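Refinishing a tabletop with hardwax oil: notes on sheen

Most of what gets written about table finishes treats gloss as a matter of taste. It is also a number, and the number depends on the angle at which it is read. I spent much of May trying to get one value across a whole tabletop, and these are my notes, mostly so I can repeat the process on the next one.

A gloss meter sends light at the surface at a fixed angle and measures how much comes back at the matching angle. The usual setting for furniture is 60 degrees. A matte finish reads low, satin falls in the middle, and anything called high gloss is well above that. The meter I use is a Retamal, bought secondhand for 49 dollars with its calibration tile. The tile matters more than the meter. If it is dirty, every reading that follows is wrong by the same amount and looks perfectly consistent. 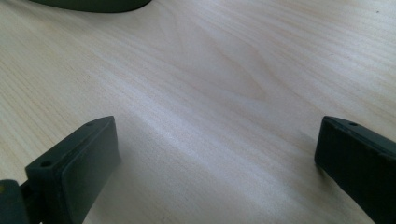 Posted by Sebastián Tapia
Filed under: Finishing, Workshop notes

The problem with judging sheen by eye is that low light from a window exaggerates it. A satin surface seen from a shallow angle will throw back a band of white and hide the grain under it. Walk to the other side and the same surface looks flat. I now do all visual checks standing up, under the ceiling fixture, with the blinds closed, and I don't trust anything I see at the end of the afternoon.

The table I was working on is solid ash from Surmont, a lumber yard that sells glued-up panels. List price for the panel was 1,295 dollars. The old finish was a film finish of unknown type. It softened slightly under alcohol on a cotton swab, which suggested shellac, at least as a top layer. I scraped it instead of sanding it off. Scraping takes longer, but old finish clogs paper quickly, and a clogged disc leaves swirl marks that only show up once oil goes on.

After scraping I sanded at 120, then 150, then stopped. The can of Ullis oil advises against going finer than 150 on ash, and I would follow that. I took a test board to 240 and the oil beaded in places. The dry film was thinner and the readings were lower at every point I checked.

Water went on next, wiped with a damp sponge to raise the grain, followed by a light pass by hand with worn 150. Ash needs this step. The open rings lift more than the dense ones, and without it the first coat feels like a cat's tongue.

The oil goes on thin. I apply it with a white pad and buff off whatever is still on the surface after fifteen minutes. My first attempt used a brush and was too heavy. It cured with tacky patches near the breadboard ends and had to be scraped back, which cost me a Sunday. The second attempt used 2 coats with a day between them, and that was enough.

Buffing is where the sheen gets set. I had been using a random orbit machine from Jernness at its lowest speed and getting uneven readings along the length. The cause was dwell time. I slow down at the ends of each pass, and the ends came out shinier. Overrunning the edge by half the pad width fixed most of it. The rest I evened out by hand with a gray pad, going with the grain.

One thing I have not resolved is the effect of grain direction on the meter. Readings taken along the grain are higher than readings taken across it, by more than the error of the instrument. I log both now. An older table I finished with 900 grit between coats shows a smaller gap, but that one is maple, so the comparison is weak.

Next is a set of shelves in the same ash. I plan to buff those entirely by hand and log the readings the same way.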